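Turcotte sim – README / data card

last touched May 27, 2019

What it is
Two-arm tabletop sim plus the episodes I recorded in it. Built to test grasp code before it goes anywhere near the real arms on the bench at Ustance (shared workshop, Drindton). Real arms are half built. Sim is ahead of hardware by a lot. Use at own risk etc.

Status
Works on my machine and on the workshop PC. Not tested anywhere else. Left arm mostly parked in this release – the planner for two arms moving at once is a mess and I pulled it out. Coming back in July if I get the time.

Whats in the folder
episodes/ – 3265 recorded episodes, one folder each
objects/ – meshes and textures for table items
scenes/ – start layouts
skodgate/ – the controller (own readme in there, shorter than this one)
tools/ – replay, trim, export
old/ – ignore

Running it
Unpack, go to tools, run replay with an episode number. First launch is slow, it builds the texture cache. If the window opens and stays gray, delete the cache folder and start again. Don't run two replays at once, they fight over the same port.

Controls: arrows step forward and back, space pauses, R resets to the start layout, G prints gripper state to the console. 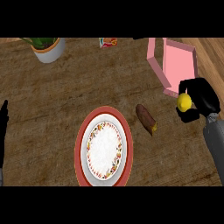
Gripper control is where most of the hours went. Skodgate takes a target width and a force cap per arm and closes until it hits one or the other. Force cap was too high for ages and round things shot out sideways. Lowered it, then everything slipped. The numbers in default.cfg are the ones I settled on for smooth glossy stuff like the lemon the right gripper has hold of, and they're too gentle for anything with a flat side. Use box.cfg for those. Fingers are modeled rounded, so contact is basically a point on curved objects – if you swap in flat fingers, redo both files.

Episode format
Each folder has:
frames – camera images
joints.csv – both arms, 60 rows a second
grip.csv – target width, measured width, force, same clock as joints
layout.txt – start pose of every object
notes.txt – only when something odd happened, most folders don't have one

Angles are radians. Distances meters. Gripper width is milimeters, sorry, left over from the first controller and I'd break everyones scripts changing it now.

Left and right mean the robot's left and right. Mixed up in the first batch of recordings, fixed now. If you grabbed the files before this version get them again.

Objects
Fruit, other food, dishes, a plant, packaging, a box. Names in objects/list.txt are what the scripts look for so don't rename. Food is all rigid, no squish. Masses are guesses off my kitchen scale. Plates are one solid body, rim included. The plant is fixed to the table, you can't pick it up, hitting it counts as a collision and ends the episode.

Splits
2000 episodes for training, the rest is for testing. List files are in episodes/. Start layouts don't repeat across the two. Please keep it that way if you add your own.

Known problems
- Camera is a bit low on resolution, small print on packages won't read. Don't use this for text.
- Shadows are too soft compared to the workshop lights.
- Wood texture on the table confuses the edge finder sometimes. Dark streaks get picked up as object edges.
- Objects near the table edge can drop to the floor, episode keeps running anyway.
- Replay leaks memory. Restart it after a long session.
- 4 episodes have a broken grip.csv (clock jumps backward). Listed in bad.txt, loader skips them.
- Collision mesh for thin things is thicker than it looks.

Moving to the real arms
Don't yet. The joint limits in scenes/ are wider than the printed elbows at Ustance can take, and I already cracked one. Limits for the real ones are in skodgate/hard_limits.cfg, load that LAST or the scene file overwrites it. Keep a hand on the stop button. Also the real grippers lag behind the command, sim has no lag at all, so anything tuned tight in here will overshoot on the bench.

Adding stuff
Send a patch or put it on the workshop drive under turcotte/incoming. One object per folder, mesh plus texture plus a mass. No giant meshes please, the workshop PC is old.

License
Do what you like with the code. Recordings too, just keep this file with them.

Todo
two arm planner
lag model
soft food??
fix the units thing properly
write the export docs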